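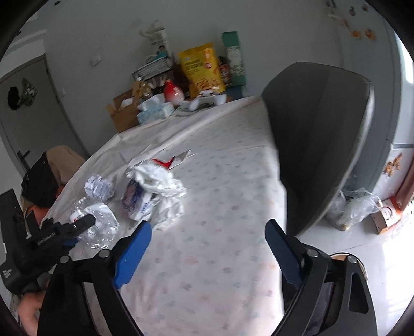 Plyo block notebook, October, 6:40 a.m., coffee in hand

Week 7 of the hopping block and I'm giddy about it, so this entry may ramble.

Quick recap for whoever picks up the notebook after me. The idea was to bolt five minutes of double-leg hopping onto the front of every easy run and change nothing else. No extra mileage, no new shoes, same hill loop at Pritham on the long run. I'd had a flat summer and wanted a small change I could follow through on.

This morning was test day. Warmup was two easy laps, then the drills, then 2000 m on the track at what I'd call controlled hard. Came in at 7:48, which is my best since spring, and the last lap was the quickest of the five! I kept waiting for the calves to tie up on the back straight and they never did. Breathing was ragged but regular. Could I have held on for another lap? Probably, with some swearing.

Contacts per session, so I stop rewriting this on the inside cover:
first two weeks, small hops on grass, stop when they get noisy
middle weeks, same hops on the track, plus single-leg on the spot
now, all of that plus short bounds, 490 contacts for the week in total

Shakuntala Rathore looked over the log and thinks I went up too fast in the middle. Fair. My left Achilles was grumpy for several mornings in there and I wrote "fine" next to it every time, so let the record show it wasn't fine. What settled it was dropping the single-leg work for a week and doing slow heel lowers off the step in the evening. I'm putting it back in gently, left side first while I'm fresh.

She also wants us to leave 48 hours between the bounding and anything fast. I used to do bounds the evening before intervals, and looking back at those pages my splits were all over the place. With the gap in, they're much steadier. That's one runner and one notebook, I know, and the weather got cooler over the same stretch, and I've been sleeping better too. Still, I love how springy the easy runs feel. The first mile used to be a shuffle and now I have to hold myself back.

Things to sort out:
The Plulus foot pod keeps dropping cadence after the warmup. Changed the battery, same thing. Trying it on the other shoe next.
Redo the reach-and-jump test on the same wall as before. The chalk has washed off, so we need tape.
Ask the Haddad group if they want to try the short version before winter track starts. Their sprinters will laugh at us, which is okay.

Next week is lighter. Half the hops, no bounds, one relaxed fartlek with the Okora crowd if the path isn't flooded. Then another 2000 the week after, same time of morning, same breakfast (toast, too much peanut butter). I can't wait!

Calves at time of writing: a bit tight, nothing sharp.

3 comments

trackrat_ben: Do you count a double-leg hop as one contact or two? I always mix this up.

Reply from the notebook: One! Both feet landing together is one.

hillsandheels: Grass hops wrecked me the first week, then they got fun. Looking forward to the next test.

Recent entries
Heel lowers, how slow is slow
Cadence on the Pritham loop
Jump test, first try
Why I quit stretching before strides

Contact the notebook | Copyright the authors | Back to top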